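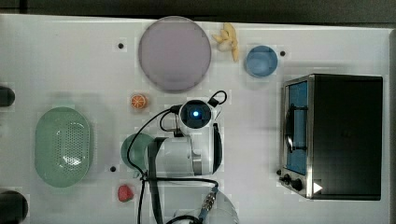
Search this site Search Go

Play kitchen corner – progress report for the Birnero small grants fund
September 28, 2025

Hello Annunziata,

You asked for something readable this time, so I've left the spreadsheet with Leire and I'm just going to tell you how we're getting on!

The short version is that the pretend kitchen at Sokville is up and running and we've spent £1114 of the grant. Most of that went on the play food, the crockery and the storage. We set the lot up on the white table in July, and I must say the colours look lovely against it – the big lavender plate, the little light blue bowl, the teal-green cup. Zakhar wanted everything to match and I'm very glad he lost that argument.

The toaster oven with the black top has been the star. Everybody wants to be the one on the knobs, so we've had to bring in turns (two children at the oven, the rest on plates and serving, swap when the song ends). It works most days. The pale yellow food pieces are still causing trouble, mind you. Half the group say bananas, the other half say pasta, and Bohdana has had them served up as both in the same meal. The orange slice gets put in every single dinner, whatever the dinner is.

Sessions now run for 14 children, up from 7 when I last wrote, and we've got a waiting list for the morning group. Stepan has been doing the tidying-up game at the end, where each piece has to go back to its own spot, and we're down to almost 2 minutes on a good day. I've started writing down the new words the children use as they play, as you suggested. "Simmer" came up last week, which pleased me no end.

A couple of things haven't gone to plan. The Munteanu order came with the wrong lids for the storage tubs and we're still waiting on the right ones. I also haven't managed the parents' afternoon yet – the hall was double booked – but Leire is talking to the people at Urnora about using their room instead.

Next I'd like to buy a few more bowls and some aprons, if you're happy for the leftover money to go that way. Could you let me know before the next order goes in?

All the best from everyone at the play kitchen

We use cookies to help this site work. Accept Manage settings

© Sokville Play Kitchen | Contact us | Back to top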